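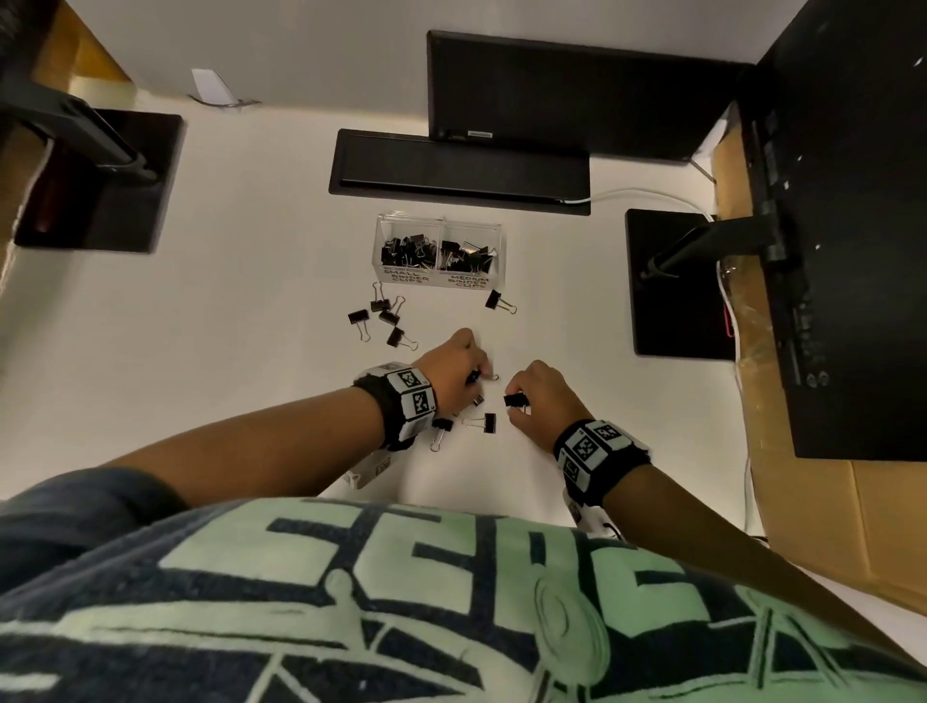 Barstead Residents' Association
Minutes of the October meeting

Place: the reading room on the ground floor, Prarnik House
Start: 7:10 in the evening
Present: the chair, the secretary, the members for staircases A, B and D, and eleven residents
Absent with notice: the member for staircase C

1. Opening and agenda

The chair opened the meeting and asked if there were changes to the agenda. A resident from staircase B asked to add the question of the bicycle room. It was added as item 6. The rest of the agenda was accepted as it was sent out.

2. Minutes of the previous meeting

The minutes of the previous meeting were read. One correction was made: in item 3 it was written that the new lamps on the stairs will be "white". The meeting had decided on warm white, and the order was also made for warm white. With this correction the minutes were approved.

3. Heating

The secretary reported on the visit from Turunen, the firm that services our boiler. The boiler itself is in order. The circulation pump is old and makes noise in the apartments on the first floor of staircase A. Turunen offers two ways to go on. The first is to repair the bearings now and look again next fall. The second is to change the whole pump. The written offer for the change came with the service report and was passed around the table.

The discussion was long. Two residents from staircase A said that the noise is worst between five and six in the morning, when the system starts up after the night. They asked that the pump is changed before winter. A resident from staircase D was of the opinion that the repair is enough, and that we should not spend from the reserve in the same year when the roof was done. The member for staircase B asked whether the start in the morning could be made softer by changing the program. The secretary did not know this and will ask.

It was decided to ask Turunen two questions before the choice is made: can the morning start be made slower, and how long does the offered price stay valid. The answers will be hung on the notice board.

The residents are also reminded to bleed their radiators. A key can be borrowed from the secretary. At the moment we have 4 keys, and all of them should come back.

4. Laundry room

The new booking list has been in use since summer. Most residents are satisfied with it. There were two complaints that people put their name for the whole Saturday morning and then do not come.

The following was agreed:

If a person has not started the machine 30 minutes after the beginning of the booked time, the time is free for others.
One household can have two bookings on the list at the same time, not more.
The drying lines should be empty by ten in the morning on the next day.

A resident asked if the window in the laundry room may be left open at night. The answer is no – last winter the water pipe under this window was frozen. The window may be open while somebody is in the room.

The dryer takes a long time again. The member for staircase D has cleaned the filter and it became a little better. If it does not last, we will call a repair person. The meeting gave permission for this without a new vote.

5. Yard and plants

The two apple trees by the gate should be pruned at the end of winter. Elell, the garden shop on the corner, gives advice without payment but does not do the cutting. A resident from staircase C who has experience with fruit trees offered to do it, if someone holds the ladder. The offer was accepted with thanks.

The sandbox needs a cover for winter. The old cover has a hole and cats go in. It was decided to buy a new one of strong cloth with eyelets, so that it can be tied.

There was a question about the bench by staircase A. Some residents would like to move it to the sunny side of the yard. Others said that older neighbors rest on it when they come with shopping bags. The bench stays where it is. The chair will find out what a second bench costs.

Yard work day will be held when most of the leaves are down. The time will be announced on the notice board at least 10 days before. Rakes are in the storage, but please bring your own gloves. There will be soup.

6. Bicycle room

The room is full, and many bicycles have not moved for years. The resident who brought up the item proposed that every owner puts a paper tag with apartment number on the bicycle. Bicycles without a tag are then moved to the cellar and kept there until spring. After this they can be given away.

One resident worried that people who are traveling will not see the notice. For this reason it was agreed that the notice is also put into each mailbox, and that the tags can be put on until the end of November. A neighbor may tag a bicycle for another neighbor if it is agreed between them.

Child trailers should not be in front of the door to the meters. This is a rule of the fire inspection and we can not change it ourselves.

The proposal was accepted. One vote was against.

7. Other matters

The lock on the front door of staircase D closes slowly when it is cold. Please pull the door behind you until you hear the click.

A resident asked if the reading room can be used for a birthday party for children. It is possible, as before. The room must be booked with the secretary and cleaned the same evening. The piano may be played until eight.

A pair of child's rubber boots, green, was found on staircase B. They are on the shelf by the mailboxes.

The wish was expressed that the minutes come out faster than last time. The secretary takes note of it.

8. Next meeting

The next meeting will be in January, in the same room and at the same hour. Proposals for the agenda should be given to the secretary in writing – a note in the mailbox is enough.

The chair closed the meeting at 8:55.

Minutes written by the secretary
Checked by the chair and the member for staircase B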